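Brirkine two-arm rig – end of project report

Flatcombe robotics club, build group

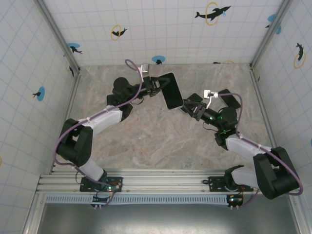 M. Mulcahy

August 17, 2018

Phone handover is the bit we spent most of the summer on. One arm takes an end, the other comes in at the opposite corner, then the first lets go. Sounds easy. Wasn't.

What we had at the start: two arms on one rail, code from last year's group (mostly uncommented), a budget of 88 pounds. Most of that went on cable ties, connectors and sleeve fabric.

Sleeves. White fabric over the links, cable ties to hold it. The first lot slid down and bunched at the elbow. Second lot cut shorter, tied tighter, fine since.

Cables. The purple ones need slack or the wrist pulls up short at full reach. Too much slack and they flop in front of the wrist camera. We left a loose loop past each elbow and stopped fiddling with it.

Grip. Biggest problem by far. A phone is thin and smooth and the fingers want to tip it. Holding it on the slant worked better than holding it flat – no idea why at first, then we worked out the right arm was coming in too low and pushing the near edge up. Changed the approach angle by 6 degrees. Dropped it a lot less after that.

Software. We used Gritia for the motion planning. It logs everything, so we ended with 3,352 lines for one afternoon and had to write a filter before we could read any of it. Should of done that in the first week.

Results. Last test session, 18 handovers in a row without a drop, then one where the left arm let go too early. Timing fault, not grip. Still not fixed.

Walls. Grid panels stayed up, dolphins stayed up. The grid is handy for checking by eye wether an arm has drifted.

Left to do in September:
Fix the early release
Try a thicker object, maybe a book
Comment the code properly
Spare connector for the right control board

Parts list and wiring notes are in the club folder, second tab.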